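3.2 Materials and recruitment

Participants were recruited through two community centers in Prudbridge and one in Hornska. Of the 781 adults who returned the screening form, 56 met the criteria for the interview study: they were over 60, they had played a board game at least weekly as children, and they had stopped for ten years or more. Interviews were carried out by Ghanem and Sarkar in the participant's home or in a quiet room at the center, whichever the participant chose. Each person was seen twice, with a gap of 3 weeks between sessions.

The first session dealt with memories of play in the family home. We asked who owned the set, where it was kept, who taught the rules, and what happened when someone lost. The second session began with a short warm-up in which the participant looked at boards of several types and talked freely about any that seemed familiar. No game was played at this stage.

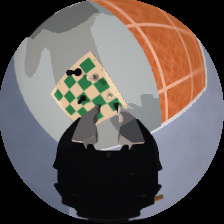
Figure 2. Small checkered board on a pale gray tabletop.

Color came up far more often than we had planned for. Our interview guide, adapted from Mondal's earlier work on household objects, had questions about size, weight and storage but none about how a board looked. Even so, 38 participants named the colors of their childhood board without being asked, and many used them to tell one set from another. A green and cream pattern like the one in Figure 2 was linked by several people with a grandparent's house, while black and white was more often tied to school or a club. Santoro coded these remarks separately, and Gamage checked the codes against the recordings.

We treat such statements as part of the memory account and make no claim that they are accurate. Few families still had the original set - most had been given away during a move - so a direct check was rarely possible. Where two siblings took part, their accounts were compared only after both had finished the second session.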